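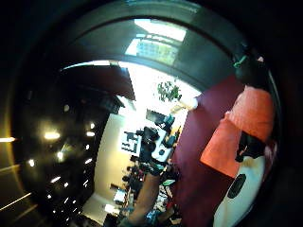 점검 전에 천장 매입등을 꺼야 합니까?
천장등은 켠 상태에서 먼저 한 바퀴 보고, 그다음 끄고 창가 밝기만으로 통로가 보이는지 다시 확인합니다. 등기구 덮개를 열어야 하는 항목은 차단기를 내린 뒤에 합니다.

사무실 안전 점검표 (조명·책상·통로)
대상: Braltau 사무실, 창가 책상 구역과 안쪽 구역
점검: Noelia Cabello
확인: Takumi Murakami
점검 시기: 11월, 오전 근무 시작 전
표기: 적합 / 조치 필요 / 해당 없음

1. 조명

1-1 천장 매입등 점등 상태
적합. 깜박이는 등 없음.

1-2 등기구 테두리 들뜸
조치 필요. 안쪽 구역 3곳에서 테두리가 천장면에서 떨어져 있음. 스프링 클립 교체 요청함. 교체 전까지 바로 아래에 의자를 두지 말 것.

1-3 비상등
적합. 시험 버튼을 20초 눌러 점등 유지 확인.

1-4 모니터 눈부심
조치 필요. 오전에 창 쪽 빛이 강함. 블라인드 설치 건은 지난번 점검 때도 적었는데 아직 견적 단계임. 자리 방향을 먼저 바꿔 보기로 Remedios Lorente와 이야기함.

2. 창과 창가

2-1 창 개폐 및 잠금
적합. 손잡이가 뻑뻑하지만 끝까지 잠김.

2-2 창가 화분
적합. 받침에 고인 물 없음. 물을 줄 때 멀티탭 쪽으로 흐르지 않게 할 것. 화분을 옮기면 바닥 자국도 같이 닦을 것.

2-3 창 앞 적치물
조치 필요. Stomport 상자가 창 손잡이 앞에 쌓여 있었음. 당일 창고로 이동. 재점검 때 다시 볼 것.

3. 책상과 전기

3-1 모니터 받침 고정
적합. 손으로 밀어 흔들림 확인함. 13번 자리는 나사를 한 번 더 조임.

3-2 멀티탭
조치 필요. 멀티탭에 멀티탭을 이어 쓴 자리가 3곳. 벽면 콘센트로 각각 분리할 것. 담당 Fulgencio Lorente.

3-3 전선 피복
적합. 의자 바퀴에 눌린 자국이 있는 선 하나는 교체 완료.

3-4 책상 위 음료
해당 자리에 구두로 안내함. 뚜껑 있는 컵을 쓰고 키보드 뒤쪽에 두지 말 것.

3-5 책상 위 서류
적합. 다만 열이 나는 기기 위에 종이를 올려 두는 습관이 몇 자리에 남아 있음. 통풍구는 항상 비워 둘 것.

4. 의자

4-1 바퀴와 높낮이 조절
적합. 앉은 상태에서 천천히 내려가는 의자 하나는 Cuesta에 수리 접수. 수리 나가기 전까지 "사용 금지" 표지 부착.

4-2 등받이 고정 손잡이
적합. 풀린 것 없음.

5. 벽과 게시물

5-1 벽 부착물
적합. 모서리가 들뜬 게시물은 다시 붙임. 압정은 쓰지 않음. 떨어진 압정이 의자 바퀴에 박힌 적이 있음.

5-2 대피 안내도
조치 필요. 책상 배치가 바뀌기 전 도면임. 새 도면은 Trinidad Aranda가 작성 중이며, 출입문 옆과 창가 쪽에 한 장씩 붙일 예정.

6. 통로

6-1 출입문까지의 통로
적합. 가방은 책상 아래 안쪽으로 넣을 것.

6-2 소화기 위치와 압력
적합. 바늘 녹색 범위. 앞에 세워 둔 우산꽂이는 옮김.

6-3 바닥 배선 덮개
조치 필요. 한쪽 끝 접착이 떨어져 발에 걸림. 임시로 테이프 처리했고 새 덮개를 주문함.

점검자 의견
이번에 나온 것 중 급한 항목은 3-2와 6-3입니다. 두 건은 재점검을 기다리지 말고 처리되는 대로 저에게 알려 주세요. 1-2는 업체 일정에 따라야 해서 날짜를 아직 못 받았습니다.

확인자 의견
3-2는 콘센트 수가 모자랄 수 있습니다. 벽면 콘센트를 늘려야 하면 공사 신청서를 따로 올려 주십시오. 4-1의 의자는 지난해에도 같은 고장이 있었으니 수리비가 많이 나오면 폐기하는 쪽으로 합시다. 5-2는 도면이 나오면 붙이기 전에 제가 한 번 보겠습니다. (Murakami)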